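What I'm buying next for the laundry project (and what I'm not)

I've been promising a money post for ages, and the spreadsheet finally stopped changing long enough for me to write it! If you're new, I'm working on cloth folding: hand-held grippers, a bed, a heap of clothes, and eventually an arm that learns from all of it. The Nungate notebook is the long version. What follows is the shopping list.

So, grippers first. I want a second pair, and I went back and forth on it for most of August. The Rison set is the one I keep returning to. It's light, the fingers swap out with a hex key, and the seller answered all my questions the same afternoon. A pair with spare fingertips and a charging dock comes to $1,543 before shipping.

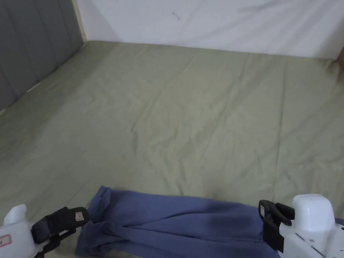
That's a big bite of the budget, but a second pair means I can keep going while the first one is being recalibrated, and the waiting has cost me more evenings than anything else. I'm also adding 6 extra fingertips to the order. Soft fabric is hard on pads, and paying shipping twice for a bag of rubber hurts.

Storage is the line I forgot completely in my first budget. Video eats drives! I've put in two, one to work from and one that stays unplugged on a shelf.

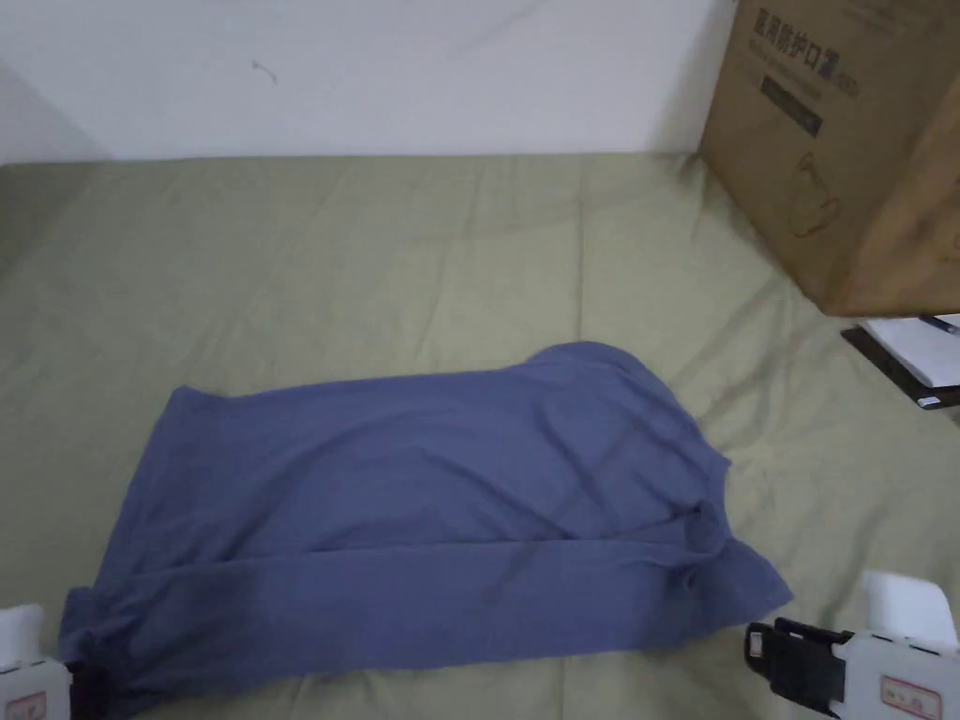
The cheap stuff

Fitted sheets in a plain color, a couple of garments in different weights, masking tape, a clipboard, pens. I love this part of the list. Blue cotton against a green sheet is easy on the eyes when you're going through clips at midnight, and the whole lot costs less than one spare battery. 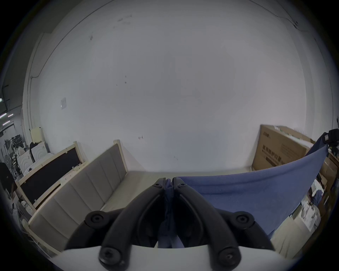 Drikside, August

Spent the morning at the Ghanem showroom trying arms. I went in sure I wanted two and came out pricing one, with a mount that leaves room for the second. The smaller model reached everything I marked out on their table, and it runs from an ordinary wall outlet, so I can cross the electrician off the list (hooray). Lead time is the catch. They quoted 2 months, and the stand ships separately.

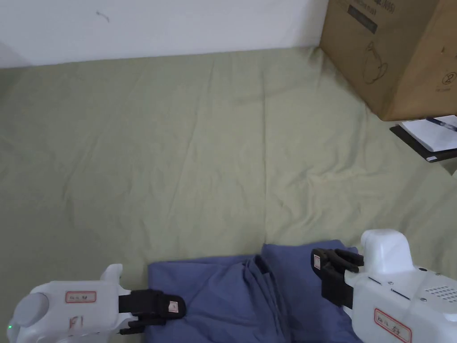
The arm money therefore stays in savings for now and the gripper order goes in first. If you're planning something like this, ask for the shipping quote early, and ask whether the software license renews every year. One quote I got looked wonderful until I found the renewal fee on the last page.

Still undecided: a better desk lamp, and whether to buy the padded travel case or cut my own foam. I'm leaning toward the foam. If you've cut your own and have a knife you like, leave me a comment!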